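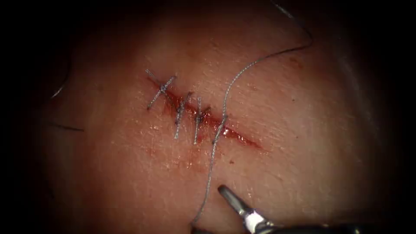

我到莫尔坦斯湿地（Moltance）的时候是傍晚，天还亮着，蒂娜·奥克萨宁（Tiina Oksanen）已经坐在车后备厢边上换雨靴了。她一抬头看见我脚上的运动鞋，笑得不行：“你穿这个来听蛙？行吧，等会儿你走中间那条路，别跟着我下去。”

先交代一下，我对青蛙基本一窍不通。去年夏天朋友拉我参加过一次夜间听蛙，我全程没听出个所以然，回来却老惦记着，于是厚着脸皮给蒂娜写了信，问能不能跟一晚上，顺便聊聊。她回信特别短：“来，带头灯，别喷驱蚊水。”

驱蚊水这件事我当场就问了。她说两栖动物的皮肤是会“喝水”的，手上沾了什么，碰一下就可能进到它们身体里。“当然最好的办法是压根别碰。我们这个项目叫听蛙，耳朵用上就够了。可是总有人忍不住，尤其是大人！小孩子你跟他讲一遍他就记住了，大人会说，哎呀我就摸一下。”

听蛙的规矩简单得出乎我的意料。整片湿地沿着旧堤划了11个听点，每个听点插一根矮木桩，到了以后关灯，站着，先安静2分钟，然后打开手机录音，顺手在表上写天气、风和水面的情况。听不出种类也没关系，写“不认识”就行，录音会有人回头再听一遍。

“我最喜欢收到写‘不认识’的表，”蒂娜说，“真的。最头疼的是那种每一栏都填得满满当当的，一看就是对着图鉴猜的。有一年早春，有人交上来一张表，上面写了一种这个季节根本还没开口叫的蛙。我去听录音，你猜是什么？鸭子。”

我说那我估计也会把鸭子写进去，她说没事，鸭子有鸭子那一栏。

我们沿着堤往前走，边走边聊她是怎么干上这行的。她本来在学校教生物，后来嫌教室闷（原话是“粉笔灰和暖气，两样我都受不了”），就开始周末带学生到湿地来。学生毕业了，她倒留下来了。项目刚开始的时候没有木桩，没有表格，就她和洛娜·马卡拉埃格（Lorna Macaraeg）两个人，一人一个笔记本，谁听到什么就记什么，格式还不一样。洛娜按听点记，蒂娜按时间记，到冬天想把两本合到一块儿，合了整整一个一月。

“我们差点绝交。”她说得很认真，过了一会儿自己又笑起来，“后来洛娜画了现在这张表，一页纸，正反面。我到今天还觉得她把‘风’那一栏留得太窄了，你写‘西北风，一阵一阵的’就写不下。可是我不敢再提了。”

走到第三个听点，天差不多黑透了。她让我关灯。

我得说，那一下我是有点慌的，水边黑起来跟城里黑起来完全是两回事，连自己的手都找不着。然后声音就来了，先是很远的一两声，停一停，近处的接上，再后来左边右边都是，密得像有人在倒豆子。我下意识想说话，她碰了碰我的胳膊，我就又闭上嘴了。

录完音她才小声问：“几种？”

我说一种吧。她说两种。我让她学给我听，她还真学了，前一种短促，喉咙里咕一下，后一种拖得长，尾巴往上翘。她学完，堤下面居然有一只应了她！我们俩在黑地里笑了半天，这一段要是没关录音就好玩了。

我问她，听了这么多年，湿地到底是变好了还是变坏了。我猜她常被问到，因为她叹气叹得很熟练。

“大家都想要一句话的答案。可是蛙这个东西，一年跟一年差得太远了。春天来得晚，水位低，它们就叫得少，你不能说它们没了，它们可能在泥里等着呢。我一般跟人说，你坚持听，别急着下结论。三年以前的数据我看着像一团毛线，现在勉强能抽出几根线头来了。”

其中一根线头跟北边那个小水塘有关。水塘从前长满了芦苇，密不透风，听点上几乎年年空着。后来他们花了两个冬天把南侧的芦苇割掉一部分，让太阳能晒进浅水里，割完头一年什么动静都没有，蒂娜说她那阵子心里直打鼓，觉得白忙活一场。第二年春天，安内利斯·范达默（Annelies Van Damme）夜里给她打电话，电话接通了也不说话，就把手机举着。“我躺在床上听了好一会儿。我先生问我谁啊，我说，北塘。”

这种事我听着都起鸡皮疙瘩，她自己倒已经转头去说木桩了——木桩年年有被人拔走的，她怀疑是拿去烧烤，又没有证据。

现在登记在册的听蛙人有70个，真正每次都来的当然没那么多。“有20个人我是可以闭着眼睛指望的，”她说，“剩下的看天气，看孩子考不考试，看球赛。都可以。来一次也是一次，一张表也是一张表。”她不太愿意搞打卡、发奖章那一套，有人提议过排行榜，她一口回绝了，说一排名就会有人开始把鸭子写成蛙。

快到堤的尽头时，我问她新手最容易犯什么毛病。她想都没想：“太吵。拉链、塑料袋、那种一走路就沙沙响的外套。还有头灯，一到听点就朝水里照，你一照它们就全闭嘴了，得等好久。头灯朝脚下，用红光，走路够用了。再有就是急，站了半分钟没声音，就在表上写个零，走了。你倒是站满呀！”

（我低头看了看自己那件沙沙响的外套，没吭声。）

还有一条我觉得特别值得写下来：从别的水塘过来的人，雨靴要先刷干净、晾干了再下来。泥里会带病菌，也会带水草的碎段，有些外来的水草掉一小截就能活，一个夏天能把浅水盖满。她的后备厢里常年放着一把硬毛刷和一桶清水，谁来都得先过她这一关。我的运动鞋也被刷了，刷得比我买来的时候还白。

回到停车的地方，她从保温壶里给我倒了杯茶，甜得发腻，可是那会儿喝着真舒服。我问她自己最盼着听到哪一种，她犹豫了一下，说是树蛙。莫尔坦斯从来没有记录过，隔壁那条河谷里倒是有，中间隔着一条公路和一大片玉米地。

“它们要过来得靠树篱，一段一段连起来的那种。现在断了好几处，我们正跟地主谈，有一位已经答应秋天补种了，另外一位还在考虑，他嫌树篱挡拖拉机掉头。”她拧上壶盖，“我下礼拜再去找他一趟，带个蛋糕去。”

想跟着去听的朋友，春天到初夏天黑以后都有安排，不收钱，不用会认蛙，事先跟蒂娜说一声就行，在堤口的停车场碰头。穿雨靴，外套挑件不响的。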